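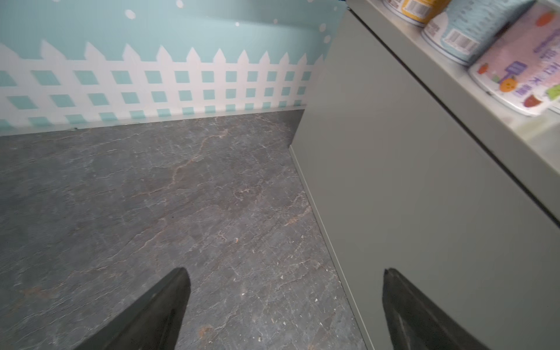
The picket fence wall and the stone-patterned floor in the playroom at Kandlow.

Apr 10, 2025

The playroom at the Kandlow centre is back in use, and I popped in to see what everyone has been going on about. If you had a toddler here before the winter you'll remember the old magnolia walls and the carpet tiles that curled up at the corners (I tripped on the same one for years). Both are gone!

The walls are now a light minty teal with white polka dots, and along the bottom there's a white picket fence, painted on, with a little pointed top to every picket. I'm told the design was picked by the families at the Hunitz Road stay-and-play, who were given two to choose from. The other was a jungle. I voted jungle, I'll admit, but I've come round to the fence, and it's just the right height for small people to post their teddies over, or try to.

The floor is the bit that has split opinion. It's a grey stone pattern, a sort of slate or marble look, with pale and rusty orange veins wandering all over it. One mum I chatted to thinks it's too dark for a children's room. I like it, mostly for selfish reasons: I do the sweeping up after the Lokau group, and on this you don't see every last crumb the way you did on the beige. You do still have to sweep, mind. Bits collect along the edge where the floor meets the furniture, so please give that side a proper go with the brush before you lock up.

The paint and flooring came to £607 all in, paid for out of the July fair and the raffle, with the last £33 found in the tea money tin. Tarawneh Flooring on the parade let us have the end of a roll at a good price, which helped no end.

A few practical things while I'm here. Sessions are at the usual times and the buggy park is still in the side passage. Shoes off at the door, please, as we'd like the floor to stay nice for a while, and socks with grips are a good idea for anyone who has only just found their feet. Felt tips are staying in the cupboard for now (you can guess why, with all that fresh paint).

We've kept back a small pot of the teal for touching up. If you spot a scuff, write it in the book by the kettle and one of us will get to it.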